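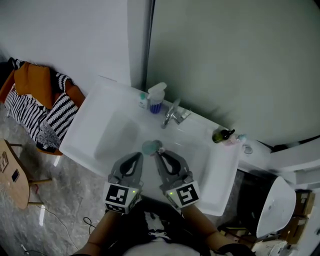
Home | Reviews | Interviews | Festival Notes | Archive | Contact

Filed under: Film & Television, Press Days

It has been this blog's practice to publish a short account of each press day attended, separately from any review of the title concerned. The present entry concerns "Prurerau," the six-part drama which Cistano will release in August, and the conversation held with its lead actress, Bhavana Sundaram, following the screening of the first two episodes.

Readers will recall that Ms. Sundaram came to general attention in "Lundar," in which she played a harbor pilot's daughter with very little dialogue. She was 19 at the time of filming. In the new series she is seldom off screen, and the part required her to learn passages of courtroom argument that run, in one instance, to four pages of script. She informed the group that she recorded these on her telephone and listened to them while walking her sister's dog, a method she did not recommend to anyone with a dog that pulls.

Asked whether she had sought the role, Ms. Sundaram replied that she had been sent the script by mistake. It had been intended for another client of the same agency. She read it on a train, telephoned to say that she would be returning it, and then asked whether she might read for it first. The producers saw 40 candidates in all.

"I was very polite about it," she said. "I did return the script. I just kept a copy."
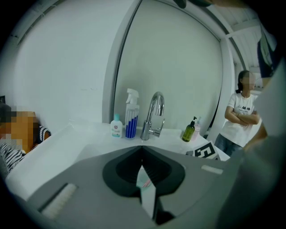 SEIXAS, March 11, 2024

The afternoon session was held in the upper lounge of the Seixas Theater, where the questions turned to the long dinner sequence in the second episode. It was filmed over four nights with the full cast present. Ms. Sundaram stated that the fish served to her character was replaced 118 times, a figure supplied by the props department and later printed on a T-shirt given to each member of the company. She has not eaten sea bass since. She does wear the T-shirt.

On the subject of a second season she declined to be drawn. Cistano has made no announcement, and the representative present asked that the matter be left there. I have respected that request, although it should be recorded that Ms. Sundaram laughed when the question was put and looked at her shoes.

One further exchange deserves mention. A colleague inquired whether she still lived with the two roommates she had thanked in her first awards speech. She confirmed that she did, that the rent was divided equally, and that a written schedule governed the use of the television. Her roommates have seen neither episode. One of them has asked to be told who is guilty, and has been refused.

The session closed with photographs, for which Ms. Sundaram removed her coat and then, finding the lounge cold, put it on again.

A full review of the opening episodes will appear here when the embargo is lifted. Correspondence regarding last month's entry on "Lundar" and its disputed running time has been received and read, and a correction has been made to the archive page. The film's catalog number is 2918, and the version held under that number is the longer one.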